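Chores, still mostly ours

A reader, Raghda Awwad, wrote to ask whether she should stop buying cleaning kit for her workshop and save up for a robot. I spent four years fitting conveyors at Mahasneh before moving to desk work, and my answer hasn't moved much since last November: keep buying the cleaning kit. The longer answer depends on which chore you mean.

Lifting is largely solved. Deciding where to lift from is less so. A conveyor carton arrives the same way up every time, and the whole line is built round that fact. Household things arrive any way up. They sag, fold, tip and have legs.
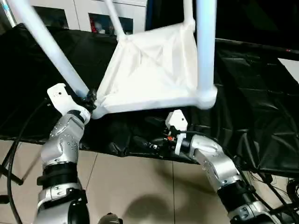
Two-armed machines get a lot of attention for this sort of job, and I think they deserve some of it. One arm can steady while the other works, and a wide item can be supported at two points instead of swinging from one. The cost is that both arms must agree on where the item is, to within a few millimetres, for as long as they share it. A stool with a fabric seat is a fair test. The tube legs are stiff and easy to reason about, but the seat creases and sags between its corners, so an arm that comes up under the fabric learns very little about where the frame is. The corners are the sensible places to make contact, and the left arm is at one of them.

I keep a short list of chores, and I mark each by what stops it being handed over today.

1. Moving light furniture. Possible in a known room, slow in a strange one. Planning a path for long legs past other objects is the hard part.

2. Handling sheet and film. Poor. Crumpled plastic has no fixed shape to match against, and the shiny black sort throws highlights that upset depth cameras. A wrist camera helps with the last few centimetres, but once something large and plain is close to the lens there is little left to measure from.
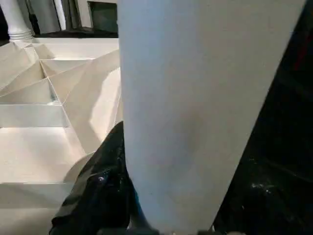 3. Picking up small rigid things. Good, and getting better. Rima Akl ran 511 picks on a bench arm at Plistex using a single type of beaker, and recorded 10 failures, most of them at release. Her figures are for one shape in one spot under fixed lighting — a long way from a kitchen.

4. Wiping down. Fine on flat surfaces. Corners get missed.

Item three is the one that people write to me about, usually after watching a video.
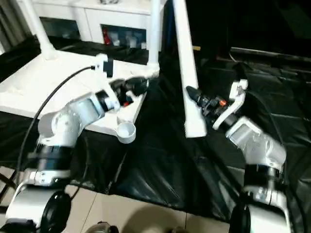
Position matters more than weight in this class of job. Most grippers will hold far more than a small cup needs, and the trouble comes from what is next to it. Put a small white cup on a white platform and the edges become hard to pick out. Put it at the front edge, as it is there, and a nudge in the wrong direction means a drop. Add an upright pole beside the right gripper and that arm has less room to swing in. A person allows for all of this without slowing down. A planner has to be given the pole, the edge and the cup as separate facts, and it has to be given them again when any of them moves.

On the shop floor the sums are kinder. You can bolt the table down, fix the lamps and present parts in a tray. Aslow sells a tray-loading cell on that basis, and the one I saw had been running for 2 shifts a day with 80 trays to a shift. Take the tray away and it stops.

So, Raghda: if your chore can be put in a tray, ask for a quote. For sweeping up and shifting stools, I would look again in a year or two. I have a Drotico arm on order for the bench and will post the repeatability measurements once I have a full set.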